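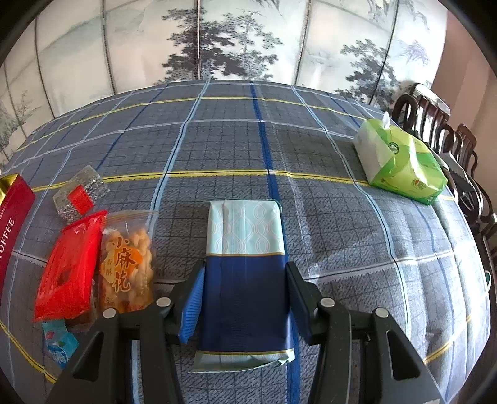
Figure 6.1 Blue-grey plaid tablecloth with thin yellow stripes and a royal-blue stripe.

Chapter 6
Planning the Club Season

After reading this chapter you should be able to:
draw up a season calendar for an amateur cycling club
tell fixed dates from movable ones
match the number of events to the riders and helpers available
deal with a clash between two events

Key terms: season calendar, fixed date, movable date, target event, rest block, helper load

6.1 Why a club needs a calendar

Most amateur cycling clubs offer their members several kinds of riding. There are weekly group rides, evening time trials, road races, a longer touring weekend and often something for children. Each has its own organiser, and each organiser tends to plan alone. Trouble starts when two of them want the same riders, the same road or the same van.

A season calendar is a single list of everything the club intends to do in the year. It gives the date, the place, the person in charge and the number of helpers needed. It can be kept on paper or in a spreadsheet. What matters is that there is only one, and that changes are made in it before they are announced anywhere else.

The club used in this chapter is Darna Wheelers, which had 104 members when its calendar was rewritten. Of these, 52 had ridden at least one club event in the year before, and 40 held a racing licence. The remaining members paid their fees and came to the winter meeting, or rode only with friends. Hannelore Kohlhase took over the racing side that winter, and Timo Brinkmann kept the group rides and touring. Up to then each side had printed its own programme.

When the two programmes were laid side by side, the hill climb at Rilari fell on the same morning as the spring touring ride. Both needed the club van. The hill climb also needed marshals, and most of the people who usually marshalled were down to lead touring groups.

6.2 Fixed and movable dates

The first step in building a calendar is to sort events by how easily they can be moved.

A fixed date is set by someone outside the club. Regional championships are fixed. So is any race run by a neighbouring club, and any event on a public road where permission has been given for one day only. The club can choose whether to take part but it cannot choose when.

A movable date is set by the club itself. Evening time trials, training weekends and skills sessions usually belong here. They may become fixed later, once a hall has been booked or a permit granted, and the calendar should show when this happens.

Fixed dates go in first. At Darna this filled most of the early season, as three neighbouring clubs held their opening races in March. Kohlhase marked the Kramer circuit race as a target event, meaning one for which riders would prepare in particular, and left the week before it free of club racing. Only then did Brinkmann place the touring ride, which moved back by two weeks.

Some events look movable and are not. The children's skills session at Darna used a car park belonging to Joteck, a local parts supplier, and the car park was free only when the warehouse was closed. Nobody had written this down. A new organiser would have had no way of knowing it, and the rewritten calendar has a column for conditions of this kind.

6.3 Helper load

Riders are easy to count. Helpers are harder, and a club that plans only around its riders will often run short of them. Helper load is the number of people an event needs who will not be riding in it. This includes timekeepers, marshals, the driver, whoever signs riders on and whoever makes the tea.

A time trial at Darna needed 6 helpers. A road race needed many more, and the club ran only one a year for that reason. Group rides needed none beyond the ride leaders, though a leader who has been out every week since winter may well want a morning off, and the calendar should allow for it.

Two rules are in common use. The first is that no member should be asked to help at two events in a row. The second is that anyone who races in the club's own time trials should help at one of them. The second rule is simple to state but needs someone to keep the list. Section 6.5 gives a form that can be copied for this purpose.

6.4 Rest blocks

A rest block is a period in which the club puts on no races or trials. Group rides may carry on at an easy pace. Rest blocks are usually placed after a target event, and again in late summer when many members are away.

Activity 6.1
Find the published programme of a cycling club near you. Mark each event as fixed or movable. Where you cannot tell, write down what you would need to ask the organiser.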